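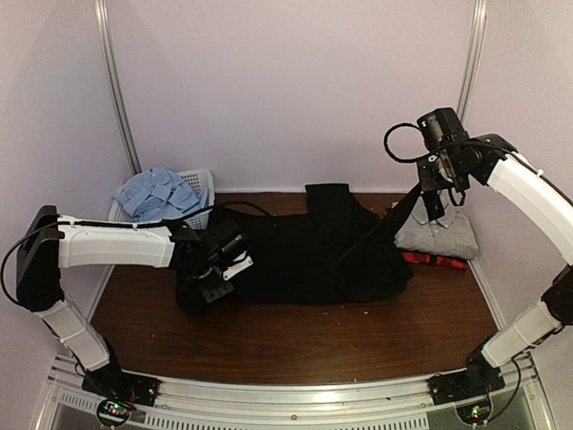
Black garment laid out on the brown tabletop.

Trandville Textile Reuse Association
Minutes of the ordinary meeting, 7 Mar 2023

In the chair: Dénes Győri
Apologies were received from the Kikarico branch. The meeting was quorate.

1. Minutes of the previous meeting
Accepted with one correction. Under item 4, "wool blend" should read "wool and wool blend." The correction affects the bale codes and has been carried over to the sorting sheet.

2. Matters arising
The floor scale at the Worku depot has been recalibrated. Readings taken before recalibration were low and will not be adjusted in the annual return. A note to that effect will go at the foot of the table.
The lease on the Zerard unit remains unsigned. The landlord has returned the draft with changes to the clause on floor loading. The chair will reply in writing.

3. Intake and sorting
Intake for the period was 1190 kg. Of this, 253 kg was graded unfit for wear and set aside for fiber recovery. The remainder was divided between the shop rail, the repair rack and outgoing bales.
Dark garments continue to be misgraded under the present lighting. Pilling and fading on black knitwear are being missed at the first table and picked up only at the shop, where the item then has to be withdrawn and the ticket canceled. It was proposed that dark items be held back and graded together in daylight hours. Agreed for a trial period ending in June.
The question of whether socks are to be weighed with underwear was raised again. Decision: they are weighed separately and entered on line 2 of the sheet.

4. Grading sheet, revised wording
The draft was read through. The following changes were agreed:
"Minor wear" to be replaced by "wear visible at arm's length."
Missing buttons no longer lower the grade if the button size is a stock size.
Broken zippers lower the grade by one step in all cases. An objection was recorded from the repair bench, which considers slider faults a minor repair. The bench may resubmit with figures on repair time.
Odor to be entered as yes or no. The existing scale has been applied differently at each depot and the entries cannot be compared.
The revised sheet replaces all earlier versions once printed. Old pads are to be used as scrap paper and kept away from the sorting tables.

5. Repair bench
The overlock machine skips stitches on heavy denim. A change of needle size has made no difference. Timing to be checked by the service shop before any part is ordered.
Thread stock is adequate except for black and navy. The purchase of cones in both colors was approved within the existing bench budget.
The bench asked for a decision on linings. Torn linings in coats will be repaired where the outer shell is in the top grade. Other coats go to bales with the lining as found.

6. Finance
The balance of the equipment fund stands at $400. The quote for replacement bale straps exceeds this and was not accepted. A second quote is to be obtained on polyester strap in place of steel, including the cost of a tensioner.
Shop income was reported as level with the previous period. Coats sold more slowly after the price change; children's clothing sold faster. No change to prices was proposed.

7. Collection points
The container at the Kikarico parking lot has been overfull at each collection. Moving the pickup one day earlier was discussed. The van is committed to Worku on that day, and the routes would have to be exchanged. The branch will be asked whether it can accept the exchange.
Labels on the containers still show the old list of accepted items. Pillows and quilts are to be struck out by hand until new labels are printed.

8. Any other business
Keys to the Zerard unit are not to be copied before the lease is signed.
The first-aid box at Worku needs new dressings and an eyewash bottle.

The next meeting will be called by the chair when the strap quote has been received.

Minutes approved for circulation: D. Győri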